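Search this notebook Search

August 15, 2020

Hand gripper build, table clearing

Moved everything to the small table with the checked cloth today. The bench is still taken up by Sadao Amano's printer rebuild, and I wanted a surface that isn't gray melamine. Goal for the day was a full round on snack trash with the hand gripper, both pads on, no changes to the linkage between runs.

State of the hardware going in:
Blue pads are the second casting. Finer grid than the first ones, and a bit softer. Glued to the black backings on Thursday and left under a clamp overnight. The outer links are the version with the triangular opening. Saves a little weight and lets me get a driver in without taking the arm off. Pivots reamed and pinned again. The old pins had worn enough that one side closed ahead of the other.
Travel stop set so the jaws open as wide as the frame will allow. I had been running it narrower and kept knocking things over with the outside of the pad on the way in.

Trash came from the kitchen bin plus what was in my desk drawer. I wanted a mix: shiny bags, flat foil, paper, foam. The Bikel notes say to start with rigid blocks and work up, and I did that in March. Blocks tell you the jaws are parallel and then they stop telling you anything.

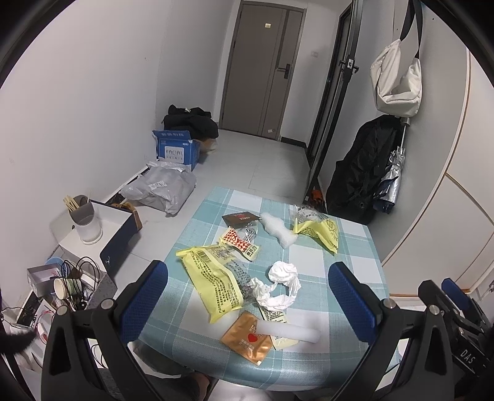

Jaws wide open over the mixed pile, yellow bags and heart sachet included.

Notes by item type:

Yellow snack bag. Easy to touch, hard to hold. If the pads meet on a flat part of the bag they slide over the film and come up with nothing. Going for a crease works much better. Come in with the pads across the fold and close slowly. Closing fast blows the bag sideways.

Tissue. Best of the lot. The grid on the pads catches it almost anywhere. It does drag whatever is under it, so a tissue on top of a packet is really one pick with two things in it. Decide in the log whether that counts. I have been writing it as a miss for the second item. Sadao thinks it should be a separate column.

Foam. The smooth stick rolls if you come in from one side. Fine if both pads arrive together, so this is a good check on the pivots. The lumpy strip squashes and springs back, and I let go too early twice.

Foil sachets. Bad. Flat on cloth there is nothing to get under. What worked a few times was setting one pad down just past the edge and pulling the other toward it so the foil buckles up in the middle. On bare melamine it only skated. The cloth helps here, although it also bunches up if you press hard, and then the whole layout shifts and you have to straighten it before the next try.

Small twisted packets. No trouble. Grab by the body, leave the twisted ends alone.

First block was 400 cycles of open and close with no load, counted by the clicker on the trigger. Second block was 420 with the trash, counting every attempt whether it picked anything or not. Left pivot squeaks at the end of the second block. A drop of the Trusteck oil quieted it. Wiped off the extra so it doesn't get on the pads.

Pad wear: nothing I can feel on the faces. The right one has lifted very slightly from its backing at the tip. Clamp it again tonight with fresh glue and leave it until tomorrow.
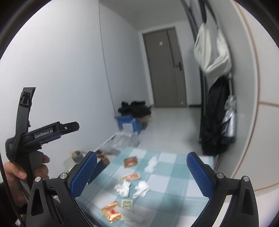 3 min read

Went down to smaller packets for the last part, all kept to the left half of the cloth so the right half could be the drop side. This layout is better than the spread I used first. With items everywhere you spend the whole run avoiding the ones you aren't picking, and the log gets messy. With a clear side you can see straight away what has been moved.

It also makes for long crossing moves, left to right, which is where the grip gets tested. Light stuff like the white clumps survives the trip. The wrinkled foil one slips out about when the wrist turns. I think a thin lip at the pad tips would fix that. Namer has a drawing of a lipped pad in their old plans and I'll copy the profile, but cast it in our own mix. 16 grams of silicone per pad should be enough with the lip included.

Tried resting my elbow on the table for the fine picks. Don't. The table is light and it moves.

The pistol grip versus upright handle question is still open. Upright is easier to look past when working low over the table. Pistol is easier on the hand after an hour. Going to keep both until the servo version, when it stops mattering.

Servo version: the Sqalli board arrived but the connector is the wrong pitch. I can solder leads straight to it for now. Want the same jaw width and the same pads so that the hand numbers can be compared with it.

To do
– reglue right pad tip
– cast 3 lipped pads, one spare
– clip the cloth to the table so it stops creeping
– add the two-in-one column to the log sheet
– ask Sadao for the small reamer back
– bag the trash set and label it, same items next time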